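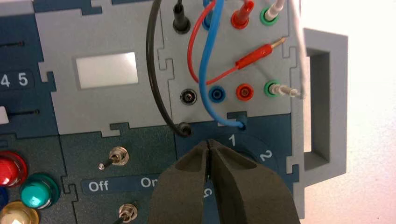
Conden Practice Board, modular

Item no. 722
Made by Istero

The Conden is a practice board for people who learn to work with plugs, cables and switches. It is built from interlocking panels in light gray and dark blue, and you can change their order as your lessons require.

The socket panel takes banana plugs in two rows of four. The order of colors is the same in both rows: black, blue, red, green. A student can begin with one cable and later do the full panel from a wiring card. We deliver 20 cards with each board, printed on both sides.

The panels are tested for 2000 plug insertions. Please hold the plug by its body when you pull it out, and do not pull on the cable.

For switches and buttons we recommend the Tenau box, item no. 3540. It has a carrying handle at one end. On the top are two sliders, four round push buttons (orange-red, teal-green, blue and yellow), two toggle switches, a green rotary knob and a small display window.

The board and the box are sold separately. Spare plugs can be ordered in any of the colors.

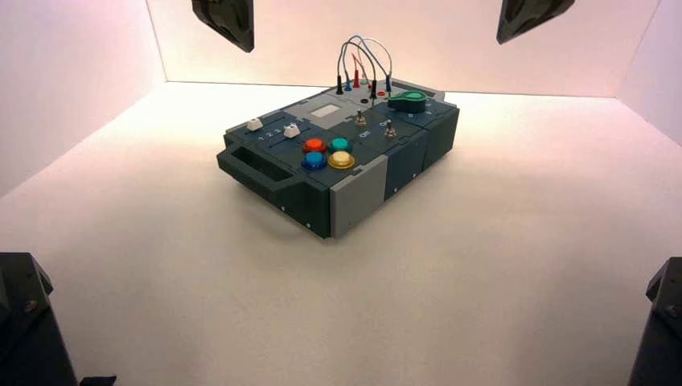 Sumaiya Wanigasekara: We have used the Tenau in our evening course since September. The sliders move well and the handle is good for carrying between rooms. I would like a storage bag for the cables, because ours are always in a knot. Can the wiring cards be ordered alone?

Reply from Istero: Yes, please write the item number of your board in the order form.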